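The Meturero Cork Footbed
Sakdale Insoles / Footbeds / Everyday

I make two kinds of footbed and this is the one I wear myself, so you're getting the biased version of the page. The Meturero is a full-length cork and latex footbed with a wool felt top, cut for boots and walking shoes with a removable insole. I started making them when my knees began complaining on the long downhill back into town, and I've been fiddling with the heel cup ever since (the one you can buy now is a good bit deeper than the first batch, if you had one of those).

The cork comes in as sheet from Hirko and I mold it here. Each pair sits in the press for 31 minutes and then gets trimmed by hand, which is the part I like best! The felt goes on last. It comes in oatmeal or charcoal, and charcoal hides dirt better, if you're the kind of person who takes their boots off at other people's houses. 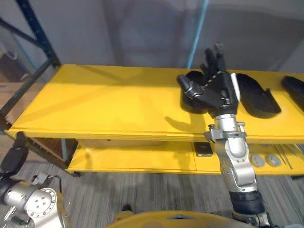 Sizing is where most of my email comes from, so let me try to get ahead of it. Footbeds run from EU 36 to 47, and you should order your boot size and leave your sock size out of it. If you're between sizes, go up and trim down. Pull the old insole out of your boot first and lay it on a shelf or a table, flat, like the black sole-shaped one up on that yellow shelf, and draw around it on paper. The curved end is the bit to be careful with, as a wobbly line there means a footbed that rides up at the edge. Then cut outside the line, try it, and shave off a little more. Kitchen scissors are fine for the felt, but you'll want a sharp knife for the cork.

They do feel hard at first. Give them a week of short walks before you take them anywhere serious, and please don't wear them for the first time on a trip you've been planning since March. Mine felt strange for three days and then I forgot about them. I've put 800 miles on my current pair and the cork has packed down nicely under the ball of the foot, though the felt is looking pretty sad around the big toe.

Care is easy. Take them out at night, let them air, brush the felt when it mats. No washing machine, no radiator, no dashboard of a parked car in summer. Cork dries out and cracks if you cook it, and I can't fix that one for you.

They fit nicely in the Nguyen leather boot and in most lace-up hikers. They're too thick for dress shoes and running shoes, so have a look at my thinner model for those.

Details
Length: full, trim to fit
Core: cork and natural latex
Top: wool felt, 100 percent undyed in oatmeal
Heel cup: deep
Sizes: EU 36 to 47
Price: $43 a pair

Orders placed before noon usually go out the same day. If the size is wrong, send them back untrimmed and I'll swap them. Once you've cut them they're yours, I'm afraid.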